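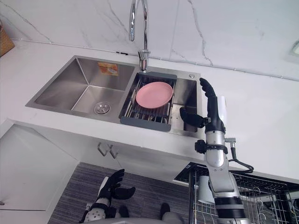 4.2 The resting place problem

Advice on washing dishes by hand is plentiful up to the moment the dish leaves the rinse water. After that the literature loses interest. Household manuals of the kind we reviewed in Section 2 give whole pages to the order of washing (glasses first, greasy pans last) and then dispose of drying in a single line, usually "leave to drain." Leave where, and until when, is a matter the reader is trusted to settle with the other members of the household. Our diaries suggest that this trust is misplaced.

We use the term resting place for any surface on which a washed item is set down before it reaches the cupboard. The Plukambridge diaries recorded 200 washing sessions, and in 53 of them at least one item was still in its resting place when the next session began. Participants did not regard this as a failure. Several had stopped regarding the items as washed dishes at all and described them as part of the sink. One diary refers to the same saucepan across a whole week as "the pan that lives there," and on Saturday it was used to cook rice and returned to its post.

Resting places fell into three classes under the Clasto scheme: over the basin, beside the basin, and elsewhere. The first class is the one kitchen designers appear to have in mind. A double sink encourages it, as in Figure 3, where a rack of parallel steel rods in a dark gray plastic frame lies across the right basin and a round pink plate lies flat on the rods. The left basin stays available for washing. On paper this is a tidy division of labor, one half of the sink for making things clean and the other for keeping them so. The difficulty is that the rack also closes off part of the second basin, and a household that bought a double sink in order to have two basins now has one and a fraction. Participants who owned such racks spoke warmly of them and moved them often.

The flat plate deserves a remark. A plate leaned in a slotted rack sheds its water along the lower edge; a plate laid flat, face up, keeps whatever the rim will hold. Every participant knew this. Asked in interview how plates ought to be placed, all of them said upright, and some demonstrated with their hands. The diaries record flat placement in 45 sessions, most of them short ones involving a single plate. Our reading is that standing a plate up feels like a procedure, and a person with one plate does not feel that a procedure is called for. In the coding notes Julián Quintana called this the lone plate exemption, and the name stuck despite two attempts by the rest of us to find something more dignified.

Beside the basin, the governing question was whether the counter counted as clean. Participants with pale counters were strict about it and wiped before setting anything down. They also put down a towel, which they described as protecting the dishes from the counter or the counter from the dishes, depending on the day. Towels created their own trouble, as a towel that has served as a drying mat is no longer a towel anyone wishes to use, yet it looks exactly like one that is. In the Collet interviews this was the most common source of reported disagreement between adults, ahead of who had done the washing. 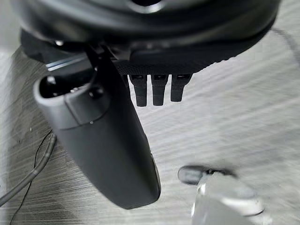 The third class, elsewhere, was meant to be a remainder category and grew into the most interesting of the three. It covers the stovetop, the top of the microwave, a windowsill, an ironing board (one household, unrepentant), and above all the table. Tables are attractive because they are large and because they are already understood as a place where dishes go. They are also where a resting item is least likely to be rescued, given that a plate on a table looks like a plate about to be used. Surface finish seems to matter more than we had allowed for. The tabletop in Figure 4 is gray, with a streaky, brushed wood-grain pattern, and participants shown samples of patterned finishes of this sort rated them as "clean enough" more readily than plain white ones treated in an identical manner. A streak in the pattern and a streak left by a cloth are, after all, hard to tell apart, and people were content to assume the pattern.

We had expected distance from the sink to predict how long an item stayed out. It did so only weakly. A better predictor was whether the resting place was needed for something else. Racks over a basin were cleared when somebody wanted the basin, tables when somebody wanted dinner, and the top of the microwave was wanted by no one and cleared accordingly. The Brultik protocol, which we followed in the pilot, asks participants to note the time at which each item is put away, and it offers no code for items that are taken from the resting place and used directly. We added one after the first 8 diaries, by which point participants had begun writing it in the margins themselves, in one case with a drawing.

Two limits on these findings should be stated. The diaries were kept in January, when closed windows slow drying and may have lengthened some stays. And people who agree to keep a diary of their dishes are unlikely to be typical of people who have dishes. The owner of the saucepan has asked to be told when the paper appears, and has confirmed that it is still there.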